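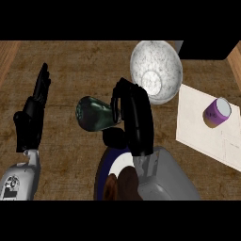 Simulated view: the hand on the right holds a green glass bottle by the neck, the left one is open.

Furkham Works, Power and Metering Group
Minutes, 30th December

Present: Corinne Crenshaw (chair), Khôi Văn (minutes), two from maintenance, one from purchasing. Kowalczyk sent a rep for item 2 only.

1. Last minutes
Accepted. Khôi pointed out that the action on labeling the basement panels has been carried over since September and asked if anyone still means to do it. Maintenance said yes. Left open.

2. Capacitor bank proposal
The Kowalczyk rep went over the quote for a capacitor bank at the main board, to bring up our power factor and get rid of the utility's penalty charge. The slide promised payback in 24 months. Corinne asked which bills that came from. The rep said a typical site of our size. Corinne said she would like to see it worked out for this site, which shuts down half its motors at night.

Khôi had the penalty line from the last bill, $791, and doubted that every month looks like that. The installed price is higher than the first estimate and leaves out the shutdown needed to fit it. The rep will check whether the harmonics from our variable speed drives would shorten the life of the capacitors. We were told this is "not usually a problem." Not accepted as an answer.
Rep left.

3. Closness meters
Trial meters are in on 3 feeders. Two agree with the old ones. The third reads high, and Closness says the old meter is wrong. Maybe so, but they said it before looking at it. Maintenance to put a clamp meter on that feeder and log it for a full shift. No more meters to be bought until then.

4. Tredik service contract
Renewal is $2885. Purchasing asked what we got for it this year. Maintenance could recall one visit and a report that repeated the report before it. Corinne not willing to sign on that basis. Purchasing to ask Tredik for a list of work done, with dates.

5. Other
Request to turn off the compressor over weekends. Tried before and someone always turned it back on. Khôi to find out who needs it.

Actions
Kowalczyk: payback from our own bills, harmonics answer in writing
Maintenance: feeder log, panel labels
Purchasing: Tredik list
Khôi: compressor, twelve months of penalty charges

Next meeting to be set once the Kowalczyk figures are in.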